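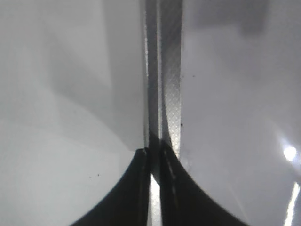
My writing arm finally has a hand! I've been at this in the back of the Clutmont shop since June, and the gripper is the part I rebuilt the most (5 versions, don't ask). I wanted grip without squashing the marker. So the two long pads close up with almost no gap, and one has that fine crosshatch on it, which I love way more than I should.

Next job is letters on a whiteboard. Big ones, capitals only, because small ones are a mess with my motors. I cut the speed to 2000 steps a second and I'm still fiddling with how hard it presses.

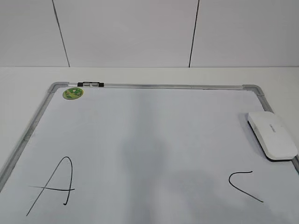 Marlene Weidemann asked if I'd tried a spring behind the pen instead of chasing pressure in code. I haven't! Ordering a few tonight, soft ones first.

Also want to redo the corners, curves come out of my path file as way too few points. Bumping it to 100 per letter.
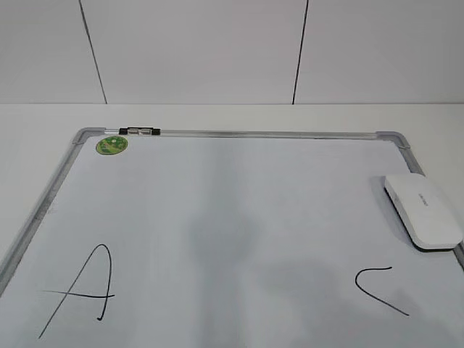
Over in the replies Fuchs says to level the board before touching any of the numbers, and to check all four corners. OK, going to find shims.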